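How a Robot Learns From Examples

Level: grades 4 to 6
Words to know: demonstration, gripper, model, joint

A robot arm does not know what a sock is. It does not know what a bin is either. It has motors, a few sensors and a computer, and the computer sends numbers to the motors. If the numbers are right, the arm picks something up. If they are wrong, the arm closes on air.

For a long time, people wrote out every number by hand. A programmer would tell the arm to move to one exact spot, close, lift, and move to another exact spot. This works well when the object is always in the same place and always has the same shape. A metal bolt keeps its shape. Cloth does not. Drop a glove ten times and it will land ten different ways.

For jobs like that, engineers use examples instead. The computer program that learns from them is called a model.

What is in one example?

One example is called a demonstration. It is a recording of the arms doing a job one time, from start to finish. The recording has two main parts.

The first part is what the cameras recorded. The second part is what the arms did. Each arm has several joints, like your shoulder, elbow and wrist, and the computer saves the angle of every joint many times each second. It also saves how far open each gripper is. A gripper is the robot's hand. Many grippers have only two fingers.

The two parts have to match in time. If the pictures run even a little behind the joint angles, the model will learn to close the gripper at the wrong moment.

Who moves the arms?

At the start, a person does. At the Vedum lab, the person is called an operator. The operator holds a pair of handles, and the arms copy the motion of the handles. When the operator squeezes, the gripper closes.

Ignacio Calvo is an operator at Vedum. His job in August was moving small cloth items between bins. He set out the bins, placed an item, started the recording, did the job, stopped the recording, and set everything up again. The setting up often took longer than the job.

"You have to change things a little each time," Calvo says. "Turn the glove over. Put it in a corner. If I always put it in the middle, the robot only learns the middle."

How many examples are needed?

It depends on the job. The Vedum cloth project, named Kindulik, collected 3,000 demonstrations. Of these, 1,000 were set aside and not used for learning. They were kept for checking. The model's guesses were compared with what the operator did in those recordings, which the model had never seen. This is like a spelling test with words that were not on the practice sheet.

What about mistakes?

Some recordings are thrown out. A cable may block a camera, or the operator may forget to press stop. Maximiliano Figueroa checks the Kindulik recordings and marks each one as keep or remove.

Not every mistake is removed. If the gripper misses the cloth and the operator tries again and gets it, Figueroa keeps the recording. The model needs to see how to recover from a miss - a robot that has only seen perfect tries may not know what to do after a bad one.

What happens next?

The model goes through the recordings again and again. Each time, it looks at a camera picture and guesses how the arms should move. Then its guess is compared with what the operator did. If the guess was far off, the numbers inside the model are changed by a small amount. After a great many of these small changes, the guesses get closer.

Then the model is tried on the real arms, with a person standing near the stop button.
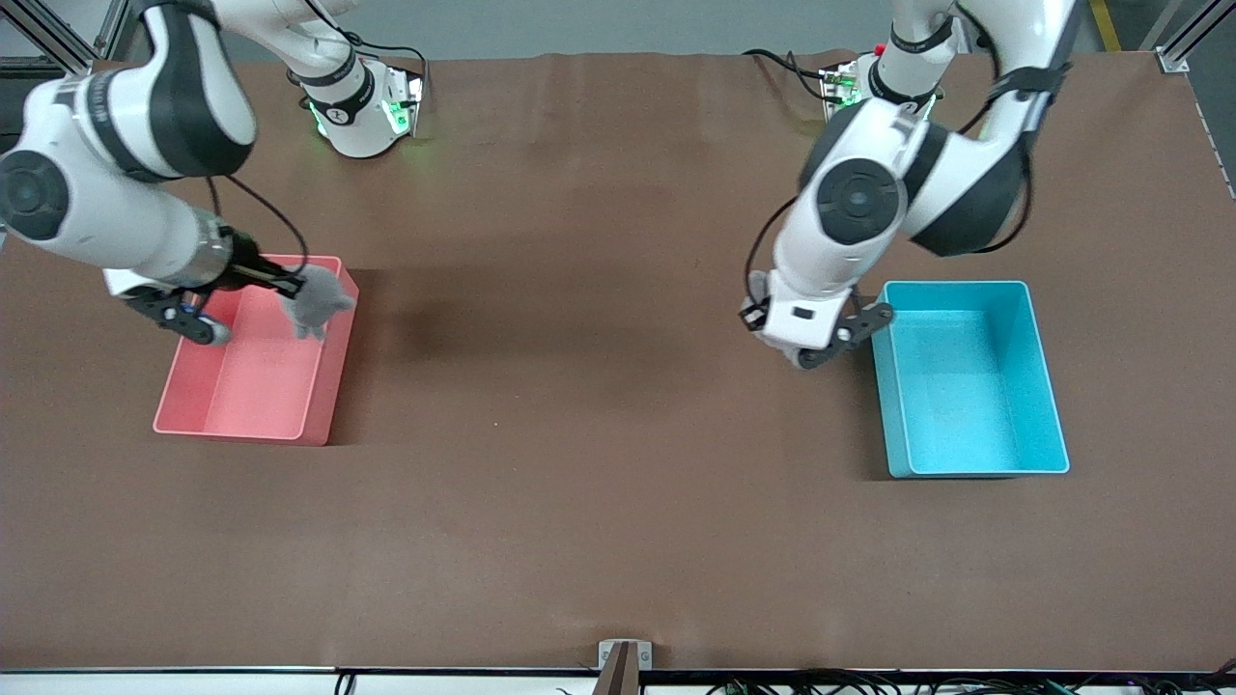

Results from these trials are written down as well. When the model keeps failing at one thing, such as cloth lying flat against the side of a bin, the operators go back and record more demonstrations of that one thing. The new recordings are added to the old ones, and the learning step is run again.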